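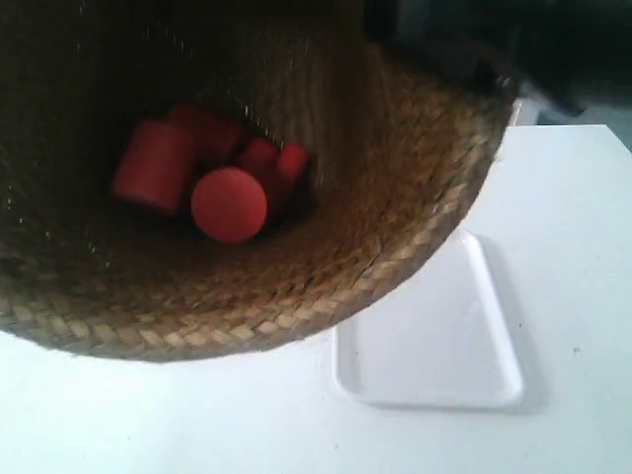

Red blocks and a red ball in one of the woven baskets, tipped on its side.

Baskets for everything: are we sold?

If you have been near a parenting magazine since March you will have met the basket argument. Plastic tubs are out, natural fibre is in, and a child who keeps their bricks in something woven will apparently grow up calm, tidy and good at sharing. I have been asked by several members when the toy library is going to catch up. My answer so far is that I'd like to see it work first.

So I bought one. It is a round, plaited thing in tan and brown, sold under the name Trellus, and the label promised "effortless sorting for little hands". I put it out at the toddler table with a handful of the red pieces from the colour set and left it there for 9 sessions. I also borrowed Rigoberto Chávez's two, which he has had at home for years and swears by. He is a sensible man with three children, so I listened to him more than I listened to the label.

First, what I liked. It looks nice. A bright red ball against brown weave is a cheerful thing to see on a white table, and I won't pretend the grey crates we use now have ever cheered anybody up. It weighs next to nothing, so a two-year-old can pull it over without hurting themselves or the floor. And tipped on its side it is a perfectly good place to put a ball, because the curve of the wall keeps everything together at the lowest point. Several children worked this out long before I did and spent whole mornings feeding cylinders in and raking them out again.

Stand it upright and I start to have doubts. The sides are deep and the weave is dark inside, and anything small goes to the bottom and stays there. A toddler looks for what they can see. With a shallow tray they see the lot and pick. With this they see brown, and either put an arm in up to the shoulder or turn the whole thing upside down, which was the usual choice and not a quiet one. If "effortless sorting" means emptying the sorted pieces across the carpet, then fair enough, it was effortless.

I also caught myself packing away with a piece still in there. Twice. We check the colour set against its card at the end of every session, and on both occasions I was on my knees looking under the radiator for a red block that was sitting in the basket all along. Our crates have many faults but you can see into them from the door.

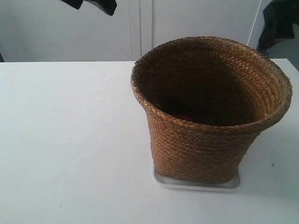 The basket upright on its tray. There is something red inside, if you look hard.

Then there is the fibre. The seller's page says seagrass, the label says "mixed natural straw", and I have given up trying to find out which is right. Whatever it is, it sheds. Little bristles stick out along the rim, and they come away when you run a thumb round it. I am told this settles down with use. Perhaps it does – ours hasn't yet. For the older ones it hardly matters, but I wouldn't want a baby who chews everything to be given the rim of it for an afternoon, so it is staying away from the baby mat.

The small white trays were Rigoberto's suggestion, to catch the bits. They are the sort you would put under a plant pot and I can recommend them whatever you decide about baskets. I now use one for odd pieces that turn up after everyone has gone.

Cleaning is my main objection. Everything that goes out on loan has to be wiped when it comes back, and you can't really wipe a plait. You can shake it, brush it and hoover it with the small nozzle. You can't do much about yoghurt. Rigoberto washes his in the bath and dries them on the line, and he admits they come out a slightly different shape each time. Ours has developed a lean on one side and a dent in the front, and I never washed it at all.

As for cost, the Trellus was 9 pounds. Refitting the toddler shelves would take 62 of them if we did it properly, and that is before anyone has mentioned lids. The Odix crates we have were bought second-hand and not one has needed replacing. I did look at the Dindoseo range, which has a cotton lining you can take out and put in the machine. It answers the yoghurt question and costs a good deal more, and the lining makes the inside pale, so you might even find your block. If a member already owns one I would be glad to borrow it for a fortnight before we spend anything.

For now, then, the crates stay. The basket will be kept for dressing-up scarves, where it doesn't matter if you can't see the bottom and where there is nothing hard to lose. Anyone who would like to argue the other side is welcome to do it on Wednesday, June 20, 2018, when we are open late in the Ackroyd room for returns and sock puppets. Bring your own basket if you have one. Please also bring back the wooden train bridge, whoever has it, as the set has been going out without it for weeks.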